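Report on our visit to the Zarnodeo open day
Year 2 Automation and Society module, Kutstead College

Our group went to the open day at Zarnodeo in July, and this report sets out what we saw, what we tried for ourselves and what we think we learned from it. There were 19 of us on the minibus, which left college rather later than planned, so we missed most of the welcome talk and came in during the part about parking and fire exits (I am told the first ten minutes were very good!).

Zarnodeo is a small firm on the Ollov side of town and it works on teaching robots to handle things in ordinary homes. We had expected a factory hall with yellow fences and big arms behind them. The ground floor was laid out as a set of rooms, with furniture you could sit on, and the staff were kind enough to let us wander in and out as we pleased. The demonstrations ran in turns of 20 minutes and we were split into smaller groups, with tea in between.

My group began in the living room, where the work was all done with grippers held in the hand. A person carries the gripper about and does a household job with it, and a camera on the tool records everything from close to the fingers. The recordings are used afterwards to train a robot arm that has the same sort of fingers. I had read about this in our second set of lecture notes but had not really taken it in until I saw people going round the sofa with one, and it made a good deal more sense after that.
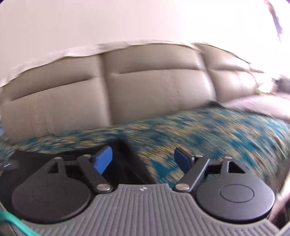 Figure 1. View from the hand-held gripper at the sofa, with the two blue pads open and nothing between them.

We were each allowed a go, which was the best part of the day for most of us. The gripper was heavier than I had imagined and my wrist was tired quite soon. The hardest thing was moving slowly enough. You want to turn and reach the way you would with your own hand, and then the room behind the gripper smears, as can be seen on the fabric to the right in Figure 1. The member of staff looking after us said that some blur is expected and that beginners nearly always rush. She also asked us to think about where the pads were before we closed them, and I must admit I dropped a cushion cover 5 times before I managed to fold one corner of it.

We talked for a long while about cloth. A box stays the same shape when you pick it up, but a cover or a blanket is different every time, and a robot has to cope with folds it has never met before. I would have liked to ask more about this, only our turn was over and the next group was already at the door.

After tea we saw Rebane, the arm that learns from the recordings. It was given a tea towel to lift and managed it on the third try, to a big cheer from everybody. It was much slower than a person, and one or two in our group were a little disappointed by that. I found it rather lovely to watch, having just found out how awkward the same job was.

For next year's visit we would suggest setting off earlier and bringing written questions, as it is easy to forget them once you are holding the gripper. The notes each of us made on the day are in Appendix 6, and the sketch plan of the rooms follows after that.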